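Bench Cell Safety Checklist - Tray Handling Trial
Site: Janska workshop, cell 6
Date: September 26, 2020
Task under review: can the arm take over tray tending from the bench staff?

1. Emergency stop within reach of operator
OK. Tested twice from the stool.

2. Speed limit set for shared work
OK. Zuta controller capped at 700 for this trial.

3. Work surface clear of loose items
COMMENT. Cards and labels get left near the tray. A person works around them without thinking. The arm does not. Clear before each run.

4. Surface clean
COMMENT. Round stain left of center. Wipe down and recheck.

5. Finger alignment
OK. Fingers close evenly at the tip.

6. Unattended running
NOT APPROVED. Last count in August was 1000 cycles with a person standing by - Zenero asks for 2545 before sign-off.

Overall: fine for repeat moves on a fixed tray. Tidying, wiping and sorting stay with staff for now. Recheck after the next software update.
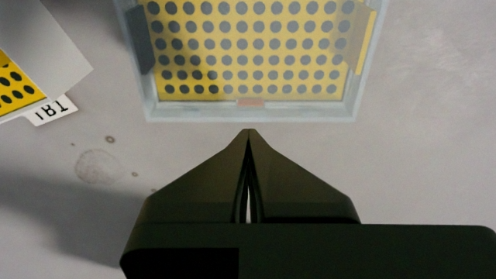 Items 3 to 5: overhead view, closed or nearly closed gripper facing the dotted yellow panel in its tray (simulated).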